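Zolden two-arm learning kit: a month with the demo-to-policy pipeline

Rating: 3 out of 5

The pitch for Zolden is simple. You guide two arms through a chore a few dozen times, press train, and by the next morning the arms do the chore on their own. The method behind it comes from the Hekusham paper, which has been passed around a lot since May, and the claim everyone repeats is that 54 demonstrations are enough for a tabletop pick-and-place job. I wanted to know how much of that holds up outside the lab that wrote it.

Setup

Hardware assembly took us a morning. The arms are solid and the joints have very little play. The cables are another matter. They run outside the links in long loops, and we lost two sessions to one that worked loose at the wrist. The manual covers routing in a single paragraph.

Software comes in two parts, Futden for recording and Llewellyn for training. Futden is the better half. It starts quickly, saves without fuss and lets you throw out a bad take with one key. Llewellyn wants a bigger graphics card than the product page admits to.

The task

We copied the paper's main test as closely as we could: pick up a piece of toy fruit and put it on a plate. We kept other things on the table too, bowls and packaged goods along the back, on the theory that a kitchen counter is never bare.

The right gripper has a toy banana upright in its fingers with the pink plate just behind it, and the left gripper is open and empty. I bring up the left arm for a reason — in this task it contributes almost nothing, yet the paper files the result under "bimanual." 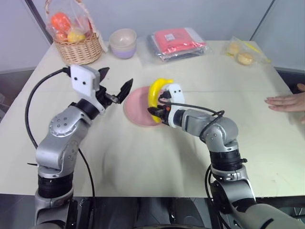

Results

With all 54 demonstrations and the plate where it had been during recording, the policy finished 10 of 15 trials. That is a decent number for a night of training. It is also well short of what the paper's summary led me to expect.

Then we moved the plate a hand's width and ran another 15. It finished 3. Several of the failures went to the old plate position and let go over bare table, which looks to me like a memorized path with a little correction on top. The paper does have a moved-plate test, but the shift is small and the table is otherwise clear.

I'd also like to see a plain baseline. Replaying the average demonstration might do nearly as well when nothing moves, and the authors don't report it.

Should you buy it?

For a teaching lab, maybe. The arms are good and Futden alone would save a class a lot of time. If you're buying on the strength of the 54-demonstration claim, record your own task on someone else's kit first, and move the plate.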